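布を扱うロボットのための把持計画ソフトウェア「Drirkwood(ドリアークウッド)」

タオルやシーツ、Tシャツといったやわらかいものをロボットに持たせようとして、途方に暮れた経験はありませんか。箱や缶なら形が決まっていますから、一度つかみ方を教えてしまえばだいたい何とかなるのですが、布はさわるたびに形が変わります。さっきまであった角がどこかへ行ってしまい、代わりに見たこともないしわが出てくる。Drirkwoodは、そんな布のお仕事に日々取り組んでいらっしゃる皆さまのためにつくった、認識・計画・制御をひとまとめにしたソフトウェアです。

中心になるのは「縁」を見つける機能です。布の輪郭をただ追いかけるだけですと、折り目と本当の端との区別がなかなかつきません。そこでDrirkwoodでは、縫い目の細かな凹凸や生地の重なり方を手がかりに、つかんでよい縁の候補を点数つきで並べます。候補は画面上で一つずつ確かめられますし、「ここはつかまないでほしい」という場所を指でなぞって外しておくこともできます(現場の方にいちばん喜んでいただいている機能かもしれません)。

縁が決まりましたら、次は両手の段取りです。片方の手で角を持ち上げ、もう片方の手で縁の途中をつまむ。人間なら何気なくやっている動作ですが、二つの手先がぶつからないように、しかも布を引っぱりすぎないように動かすとなると、考えることがずいぶんたくさんあります。Drirkwoodの計画モジュールは、両腕の軌道と布のたるみを一緒に計算し、指を閉じる速さや開き幅まで含めた一続きの動作として書き出してくれます。

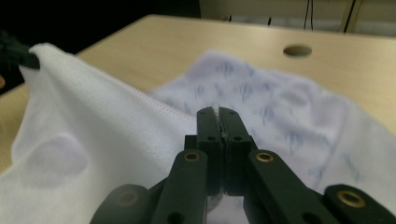 白い布の角を持ち上げ、もう一方の指先で生地をつまんでいるところ。右は柄入りの布。

柄のある布と無地の布が隣り合っているときの見分けも、今回の版でずいぶん手を入れました。以前の版では、模様の線を縁と取り違えることがときどきあり、ご迷惑をおかけしておりました。新しい認識モデルでは生地ごとに領域を分けてから縁を探しますので、散らし模様の布がくしゃっと丸まっているような場面でも、候補がぐっと落ち着いて出てくるようになっています。学習には379種類の生地を使いました。ガーゼ、パイル、ブロードなど、どれも手ざわりの違うものばかりで、集めるのはなかなか骨が折れましたが、楽しい作業でもありました。

主な仕様
・縁候補の更新:毎秒5回
・計画の先読み:60ステップ
・標準で付属する動作テンプレート:47種(角を持つ、広げる、半分に折る、重ねる など)
・対応する手先:平行開閉タイプの二指グリッパー
・記録機能:映像、指の開き幅、手先の位置を同じ時刻でそろえて保存

動作テンプレートは、そのままお使いいただいても、少しずつ書き換えてご自分の現場に合わせていただいてもかまいません。設定は読みやすいテキスト形式ですので、プログラムにあまりなじみのない方でも、数値をひとつ変えて試してみる、というところから気軽に始めていただけます。うまくいかなかった回の記録を開くと、どの時点でどの縁を選んでいたかが時間順に表示されますから、直すところも探しやすいはずです。

すでにNarbergをお使いの方は、保存済みの記録をそのまま読み込めます。ライセンスは装置1台ごとで、更新の費用は1年目の料金に含まれております。導入前のご相談も大歓迎です。扱っていらっしゃる布の種類と、置き場所の様子を教えていただければ、向いている設定を一緒に考えさせていただきます。

最終更新:2019年6月6日

関連製品
Narberg 動作記録・再生ツール
Ellwood 両腕キャリブレーションキット
Wasgate グリッパー制御ライブラリ
Drirkwood 追加テンプレート集(衣類編)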